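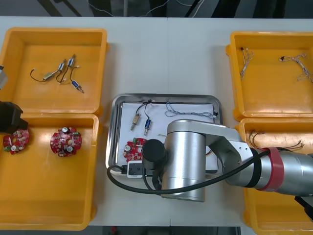

May 9, 2019

Rusari window cleaner, second prototype. Changed the suction pump to the one from Dilter. It holds on the glass for 48 minutes with full battery, the old one gave only 23. Noise is the same, I think.

Remote start by phone message works, but the answer comes late. Sabina will look at the modem settings - please don't flash the board before she is finished.

To do: order new brushes from Hrubý, test on 110 volts.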